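业余无线电互助站 > 天线与馈线 > 短波接收

标题:阳台端馈天线加了隔离变压器以后,40米底噪降了,80米反而更吵,怎么查?

南窗听风

各位好!先说一句,这个站我潜水潜了好久,第一次发帖,写得啰嗦请多包涵。

我住一栋十七层的老楼,我家在九层,阳台朝南。天线是一根端馈线,从阳台栏杆斜着拉到对面的树上(跟物业磨了很久才同意的,条件是线要细,颜色不能显眼)。阳台这头是一个49比1的变压器,装在防水盒里,馈线是普通的50欧姆同轴,穿过窗框的缝进屋,沿着踢脚线绕半个房间到电台。没有专门的接地,只在变压器的地端接了一小段平衡线,垂在栏杆外面。

原来的情况是这样:40米波段晚上底噪很高,S表常年停在7上下,偶尔到8,弱信号基本别想。80米也吵,大概S8。20米还好,白天能做不少通联,我最喜欢的就是20米,早上起来冲杯茶,听一圈再去上班,非常快乐!

后来在论坛里看到有人说,噪声很多是从屋里顺着同轴外皮爬到天线上去的,建议在馈线上加共模扼流圈。我就去绕了一个,用的是31材的磁环,同轴绕了若干圈,放在电台这一头。装上以后40米真的降了,从S7降到S5左右,我高兴得当天晚上没睡好,连着听了好几个平时听不见的台。

问题出在80米。扼流圈装上以后80米不但没降,反而从S8变成S9,有时候还会过一点。听起来是一种很密的嗡嗡声,调幅模式下特别明显,每隔一段频率就有一个鼓包,鼓包会慢慢漂。我把扼流圈拆掉,80米就回到S8;再装上,又变S9。来回试了好几次,不是巧合。

我还做了这些:

电台换成电池供电,家里总闸拉掉。40米又降了一点点,80米的嗡嗡声弱了不少,但是没有消失。

把天线从电台上拔下来,底噪马上归零,所以不是电台自己的问题。

驻波在装扼流圈前后变了一些,40米从1.6变成1.4,80米从2.1变成2.8。80米本来就是凑合用的,靠内置天调拉下来。
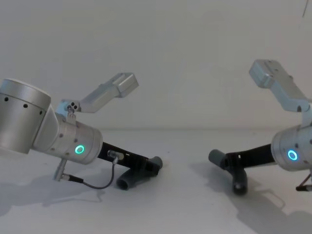 还有一个现象,不知道有没有用:手摸到电台外壳的时候,80米的噪声会变,大概差半个S。40米摸不摸都一样。

我想弄明白的有三件事。第一,为什么扼流圈对40米有用,对80米反而帮倒忙?第二,扼流圈到底应该放在电台这头,还是放在变压器那头,或者两头都放?第三,那个会漂的鼓包是什么东西,怎么找到它?

家里的电器大概有:路由器一台,光猫一台,冰箱,两盏LED吸顶灯,厨房一条LED灯带,一台Rivden牌的笔记本电源,还有空调(这个季节没开)。邻居家有什么我就不清楚了。

手头的工具:一台便宜的矢量网络分析仪,一个SDR接收棒,万用表,一个小收音机。电烙铁当然有。磁环还剩几个,也是31材。

先谢谢大家!哪怕只告诉我该往哪个方向看也好。

Hiếu Khương

欢迎欢迎!潜水这么久终于冒泡了。你这个帖子写得很好,该测的差不多都测了,比很多老手的求助帖都清楚,我看着都手痒,所以写长一点。

先讲你的第一个疑问,这个现象我自己碰到过,当时也糊涂了一个多星期。

端馈天线有个容易被忘掉的地方:电流从线的一端出去,总得有另一半的回路。你的变压器地端只垂了一小段平衡线,这一小段在40米勉强够用,到了80米就太短了,于是同轴电缆的外皮就自动当起了地网。也就是说,在80米上,你的馈线外皮本来就是天线的一部分,而且是很重要的一部分。

这时候你在电台那一头加一个扼流圈,等于在这个“地网”的末端塞了一个大阻抗。外皮还是天线的一部分,但是它的长度和末端条件都变了。原来外皮经过电台外壳、电源线一路连到墙里的地线,现在被截在扼流圈前面。从变压器到扼流圈这一段同轴,正好沿着你家踢脚线绕半个房间,在某个频率上它就会变得特别“起劲”,外皮上的电流和电压分布跟以前完全两样。假如电压高的那一段刚好挨着墙里的电线,或者靠着路由器,耦合进来的噪声就会比以前还大。

驻波的变化也支持这个说法。单纯挡住噪声的扼流圈,在平衡做得好的系统里应该几乎不影响驻波。你的80米从2.1跑到2.8,说明外皮确实在参与工作。手摸外壳噪声会变,也是同一回事,外壳在80米上还不是“冷”的。

所以结论是:你的扼流圈没做坏(40米的效果已经说明它管用了),是位置和平衡线的问题。

第二件事,放哪头。我的建议是两头都放,但是顺序有讲究,请按下面的步骤来:

先把平衡线加长。从变压器地端接一根线,长度先取四米左右,沿着阳台栏杆外侧走,尽量离墙里的电线远一些。不要把它和同轴捆在一起!我见过有人图整齐,用扎带把两根线绑得漂漂亮亮,结果等于白加。

然后把你现在那个扼流圈移到阳台去,放在离变压器两米左右的地方,还在窗外就行。这样窗框以内的同轴就跟天线分开了,屋里那半圈踢脚线不再当天线用。

听一下,记录80米和40米的S表读数。记得关掉预放,衰减也固定住,AGC设成一样的,不然读数没法比。

再用剩下的磁环绕第二个,放在电台入口。这个主要管屋里电源线上来的噪声。

两个都装好以后重新扫一遍驻波。80米的谐振点多半会移动,可能要调一下平衡线的长度。每次改二十厘米,不要一次改太多,改完把数记在本子上。

关于扼流圈本身,31材在80米是合适的。圈数呢,不同尺寸的环差别比较大。你有矢网,可以自己量:把扼流圈两端的外皮串进去,看S21,然后换算成阻抗。做接收降噪用,3.6兆附近希望看到的阻抗在3000欧以上,当然越高越好。如果只有几百欧,那就再加一个环,叠起来绕。串联量法在阻抗很高的时候误差比较小,并联量法在这个场合不好用,夹具的引线一定要短。我第一次量的时候引线留了十几厘米,量出来的曲线美得不得了,换了短引线以后谐振峰挪了一大截。

第三件事,会漂的鼓包。密密的嗡嗡声,每隔一段频率重复一次,还慢慢漂,这十有八九是开关电源。漂是因为振荡频率随温度和负载变。鼓包之间的间隔就是它的开关频率,你用SDR看瀑布图,量一下间隔。如果间隔在几十千赫,笔记本电源、灯带电源、路由器电源都有可能。

你说拉了总闸以后弱了不少但没有消失,那说明至少有两个来源,一个在你家,一个在外面。先收拾家里的。做法很简单:电台用电池,总闸合上,所有电器拔掉,一个一个插回去,插一个看一眼瀑布图。有一点别漏,吸顶灯没有插头,要用墙上的开关,而且有些带遥控的灯关了以后电源还在工作,所以最后要在配电箱里把照明那一路也单独断一次。

我最怀疑厨房的灯带。灯带本身就是一根好几米长的天线,驱动电源又常常省掉滤波元件,我家拆下来的那一个,滤波电感的位置焊的是两根跳线,气死我了!换成带滤波的驱动,再在输出线上套个环,80米一下子安静很多。

外面那个就要拿小收音机去走廊里找了。用中波段,调到没有电台的地方,离源头越近声音越大。中波的磁棒天线有方向性,慢慢转,转到声音最小的时候,磁棒的轴线指的就是噪声方向(也可能是正好相反的那一边,所以换个位置再测一次,两条线交叉一下)。走廊里的电表箱附近什么都响,别被它骗了。

找到是邻居家的也不用急,好好说,带个磁环上门帮人家套上,大部分人都会同意的。我楼下的阿姨现在还会主动问我“你那个收音机还吵不吵”,可爱极了。

最后一个小提醒,加了平衡线以后,发射时那根线的末端电压会比较高,离栏杆和人手能碰到的地方远一点,末端套一截绝缘管。你要是只用小功率倒也还好,但是养成习惯总没错。

期待你的结果,尤其想知道平衡线加长以后驻波怎么变!

Ilona Kovács

楼上讲得很全了,我补一个笨办法。

我也是阳台端馈,试过很多接法,最后发现最省心的是接收和发射分开。发射还用端馈,接收另外做一个小环,直径不到一米,放在阳台角落,后面接一个低噪声放大器。环对近处的电场噪声不那么敏感,还能转方向把噪声源放到零点上。我在80米上用了一个冬天,对比特别明显,端馈上听是一片沙子,切到环上,人声就出来了,那一刻真的想鼓掌!

放大器我用的是Mtshali的套件,自己焊的,花了一个周末。也可以自己搭,电路不难。供电要注意,别用手机充电器给它供,等于把噪声请进门。我用电池。

切换要做好保护,发射的时候环的输入必须断开,不然放大器的第一级就没了。别问我怎么知道的,我买了两次管子。

你的电台如果有单独的接收天线口就很方便,没有的话要外加一个继电器盒,用PTT控制,还要留一点提前量。

另外同意换灯带电源。

路过的火腿肠

磁环绕多点就行了,我绕了二十多圈,啥事没有。要不就换垂直天线。

Hiếu Khương

回楼上:圈数不是越多越好哦,绕太多,线圈之间的分布电容会把谐振点拉低,高波段的阻抗反而掉下去。他还要用20米呢,绕之前最好量一下。二十多圈在80米可能很漂亮,到14兆也许就只剩一点点了。垂直天线在阳台上更需要地网,换过去的话,同样的问题还得再解决一遍。

环的方案我举双手赞成,Ilona那个环我在聚会上听过,效果很好。不过建议先把共模的事情处理完再做环,不然环的馈线照样会把屋里的噪声带上去,到时候又分不清是谁的问题。环的馈线上也要放扼流圈,靠近环的那头放一个。

南窗听风

我回来报告了!!

先谢谢三位,尤其是Hiếu Khương,我把那篇打印出来贴在桌子旁边照着做的。

第一步,平衡线加到四米,沿栏杆外侧走,末端套了热缩管。还没动扼流圈,80米的驻波就从2.8降到了2.2,噪声降得不多,半个S的样子。

第二步,扼流圈搬到窗外,离变压器两米。这一下太明显了,80米从S8多一点直接掉到S6!而且手摸外壳再也没有变化了,我来来回回摸了好多次,家里人以为我在擦机器。

第三步,电台入口又加了一个。80米没有再降,40米降到S4。20米本来就安静,看不出区别,驻波也没有变坏。

扼流圈也量了,第一个在3.6兆附近换算出来2700欧左右,比你说的差一点点,我打算再叠一个环重绕。引线我特意剪得很短,夹子都快夹不住了。

然后是找鼓包。瀑布图上量出来的间隔是65千赫左右。我把电器一个个拔掉再插回去,结果灯带居然没事!是那个笔记本电源,一插上鼓包就站起来,拔掉就没有,跟开关一样。给它的直流输出线套了一个磁环,绕了五圈,鼓包矮了很多,还剩一点影子。灯带也不是完全清白,它在40米上有一点点宽带的沙沙声,以后再收拾它。

照明那一路也按你说的在配电箱里断过了,两盏吸顶灯里有一盏带遥控的,关着灯的时候确实还有一点动静,不过很小,暂时放过。

外面的那个还没找到。昨天晚上拿着收音机在走廊里走了一圈,电表箱果然什么都响。方向大概是楼梯间那一侧,周末再到上下两层去听听看。

昨晚在80米听到了好几个以前只闻其声不知其言的台,有一个圆桌聊了快一个小时的腌菜,我从头听到尾,开心!

再问一个小问题:平衡线现在是四米,80米驻波2.2,天调可以拉下来,我还要不要继续加长?再长就要拐弯了,栏杆不够用。

Hiếu Khương

太好了!!从S9到S6,三个S单位,按标准算就是18个dB,这可不是小数目(不过很多机器的S表在低端不太准,实际可能少一些,但耳朵听得出来就是真的)。

笔记本电源那里,交流输入线上也套一个试试,很多时候两边都在漏。绕的时候尽量让线把环填满,最好别让进线和出线挨在一起,隔开一点。

平衡线可以拐弯,没关系的,拐直角都行,只要不折回来贴着自己走。不过我会先停在四米用一阵子。2.2的驻波在80米、这么点长度的馈线上,损耗增加得很有限,天调又能拉下来,继续加长主要是让外皮电流再小一点。你手摸外壳已经没有变化了,说明这方面已经不错。要是以后想在80米多发射,再加到六米左右看看,改的时候顺便看40米有没有被带偏。

扼流圈2700欧够用了,叠环的事不急,先把外面的噪声源找出来。晚上八九点找最合适,大家都在家,电器都开着。

Ilona Kovács

恭喜!腌菜那个圆桌我也常听,他们四月要聊做酱,记得守着。

环的图纸我整理好了发在站里的资料区,标题里写了“阳台小环”,放大器的焊接顺序也在里面。焊之前先看第二页的改动,有一个电容的方向原图标反了。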